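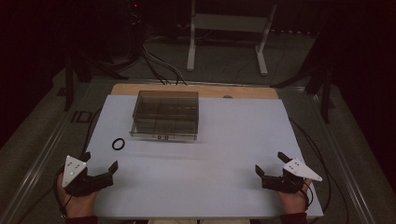 Rhea Agbayani wants it on record that the O-ring task is harder than it looks and that whoever set the first week's drill to fifty tries had never done ten. Fair enough, Rhea! I've cut it down, and the new drill is in step 5.

Club Guides > Brelbridge Robotics Club > Hand-Held Grippers > Section 4: The Ring-to-Box Drill

4. The Ring-to-Box Drill

You've finished Section 3, so both grippers are plugged in and Limever (our recording program) knows which one is left and which one is right. Now we get to the fun part, picking up one little black ring and dropping it in the divided box.

1. Put the white board on top of the wooden one and give it a push at each corner. If it rocks, fix it now, I've lost whole afternoons to a rocky board.

2. Set the clear box toward the far side of the board. Lay one O-ring flat, closer to you and a bit to the left. One ring only, please. The spares stay in the Quintero drawer.

3. Pick up both grippers from underneath and open the fingers all the way. Hold them just above the board, facing each other. This is your start position, and every try begins from it.

Note: Keep your hands and sleeves off the white plates with the dots. Limever tracks those, and a covered plate gives you a file full of jumps.

4. Start recording and count to two in your head. Bring one gripper down, close slowly on the ring, lift, and carry it over to the box. The other gripper can steady the box or just hang back (I hang back, I'm clumsy with my left).

5. Let go over any compartment, return to the start position, stop recording. Do twelve of these, then trade with your partner.

CAUTION: Check your cables before each try. Run them down the outside of your arms, never across the board. A snagged cable pulls the gripper right out of your hand, and a replacement finger set costs the club $338.

6. Name the file with your initials and the try number, then copy it to the Claltolero folder. We had 679 good tries by the end of November and I'd love a lot more before the regional meet!

Note: If the ring pings off somewhere, stop, delete that try and find the ring before you go on. Error 600 in Limever means it lost a plate; go back to step 3.

Questions about file names go to Eduardo Amaral. Box and board stuff comes to me.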